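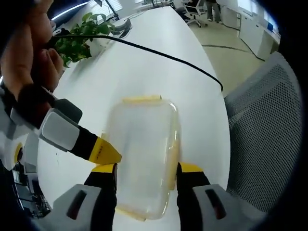 Getting ready for small claims court over a security deposit starts long before you set foot in the courthouse, and it mostly starts with paper. Your lease, the move-in checklist, the texts with your landlord, the forwarding address you mailed (you did mail one, I hope!) all need to live together in one spot. A clear plastic food container, the sort with a yellow rim around the lid, will do perfectly well for receipts and keys and those curly little hardware store slips, and you can see what's inside without digging. Bigger papers go in a folder. Please don't punch holes in anything yet.

Step 1. Write the demand letter

Before you file, write to the landlord and ask for the money. Many courts want to see that you did, and plenty of deposits come back at this stage. Keep it short and polite even if you are fuming. Give the address, the day you moved out, the amount you paid and the amount you're asking for, and a date by which you'd like an answer. When I was chasing my own deposit on the Eltard Street apartment, my first draft ran to 5 pages and had a good deal in it about the upstairs neighbor's dog. The one I mailed fit on a single sheet, and it was a much better letter.

Send it in a way that gives you proof of mailing, and keep a copy.

Step 2. Find out who you are suing

It sounds silly, but this is where lots of people trip. The name on the mailbox may not be the name on the lease. My rent checks went to Kauppinen, my lease said Asitz Properties, and it took me two phone calls and a morning at the county office to learn which of them owned the building. If you name the wrong party you may have to start over and pay the filing fee again, so look at the lease first and then at the property records.

Step 3. Fill out the claim form

The clerk's office will have the form, and it's usually on the court's website too. State what you're owed and why in plain sentences. "Landlord kept $100 for carpet cleaning, carpet was cleaned before I left, receipt attached" is as fancy as it needs to be. Some states let a tenant ask for extra money when a deposit was held back in bad faith, so read your state's deposit law before you write down a total. 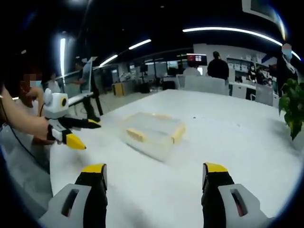
Do I need a lawyer for a deposit case?

Most people handle these on their own, and a few states don't allow lawyers in small claims at all. If your landlord has countersued or the lease has language you can't make sense of, a short visit with a legal aid office or a tenant clinic is well worth the trip.

Step 4. Serve the papers

The landlord has to be formally told about the case, and you generally can't just hand over the papers yourself. Ask the clerk which methods count in your county. File the proof of service as soon as you get it.

Step 5. Practice your two minutes

Judges in small claims move along quickly. In Omilham the deposit cases are all heard on Thursday, one right after another, and I had about 2 minutes to explain myself. Say what you paid, what came back, and what's missing, then hand up your papers in the order you mention them. Bring copies for the judge and the other side, and print your photos and texts in case the judge won't look at a phone. 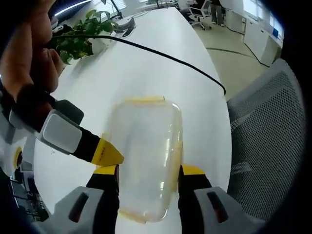 Eino Oksanen wrote in to say that he would add a trip to the courthouse before your own hearing, just to sit in the back and listen. Small claims hearings are usually open to the public, and he found that after a morning of other people's cases he knew where to stand, when to talk and which papers the judge kept asking for. I wish I'd thought of it.

If you win, ask the clerk how payment works before you leave the building. The court doesn't collect the money for you, and the collection forms are kept at the same counter where you filed.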